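Worila Home & Yard Forum > Pools & Spas > Hot tub draining in winter, am I crazy?

kanini_k
OK so we bought a house with a hot tub on the back deck and I'm about to go through my first December with it. Holds 415 gallons according to the sticker inside the door. The seller never left a manual (thanks!) and the water has gone kind of dull, so I want to drain and refill before it gets really cold. My brother in law says leave it alone until spring. Who's right? Also it smells a bit, like an old gym bag, and I've been shocking it every week.

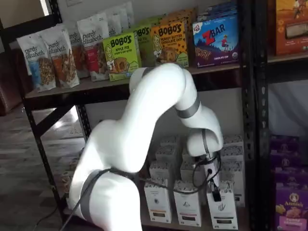 Cartons on the lower shelf

Stella Owino
Drain it now while you still get days above freezing. Dull water plus a smell plus weekly shock means you're full of dissolved junk and no amount of chlorine will fix that. I do mine every fall, takes me an afternoon with a cheap sump pump. Use a line flush the night before, run the jets on high, then let it sit. You will be disgusted by what comes out, I promise.

lamaG
I'm going to disagree with Stella a little. If you're already getting hard frosts, a half-done drain is how people crack a manifold. I paid $900 for exactly that two winters ago because I started at 4 in the afternoon and ran out of daylight with water still sitting in the lines. If you can't start in the morning and have it full and heating again by dark, wait for a warm spell.

Things I'd have ready first:

1. Pump and a hose long enough to reach the street or a drain, plus a wet vac for the footwell and the jets

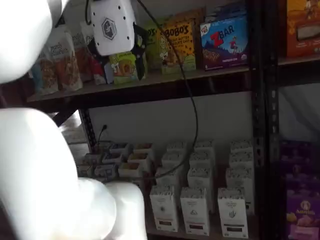 2. New filter, so the fresh water isn't going through the old one

3. Test strips that haven't been open since last year

4. Breaker OFF before you pull the plug. Please. Heaters do not like running dry.

Stella Owino
Well sure, start in the morning, I figured that went without saying. But waiting till spring on water that smells already? No way. She'll be sitting in soup by February.

EstherS
Has anyone used the Jomotari flush? My local place (Kirui, the one by the feed store) only carries that and the Olo one, and the guy there just shrugged when I asked which is better.

lamaG
Used both. The Olo foams like crazy but rinses out quicker. Couldn't tell you a difference in the results.

kanini_k
Oh wow, thanks everybody. Question on the refill, do I go in through the filter well? Somebody at work said that and I nodded like I knew what it meant lol
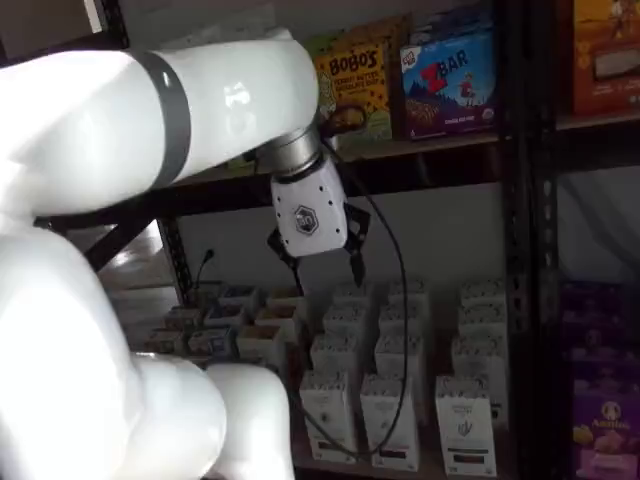
Snacks and shelving

EstherS
Yes! Stick the hose right down in the filter housing. It helps push the air out so you don't get an airlock and a pump that hums and does nothing. Ask me how I spent my Thanksgiving.

Stella Owino
Seconding the filter well. And don't dump all your chemicals in at once, get the alkalinity right, then pH, then sanitizer. Give it a while with the jets on in between.

lamaG
And write down your fill date somewhere. I put mine in marker on the inside of the equipment door.

kanini_k
Update: did it this morning, started at 8 and it was full by 1:30. The line flush stuff was HORRIFYING, brown flakes everywhere. Went with the Olo and yes it foams. Heater is on and climbing slowly. Brother in law still says I should have waited, but he's also asked when he can come over and get in.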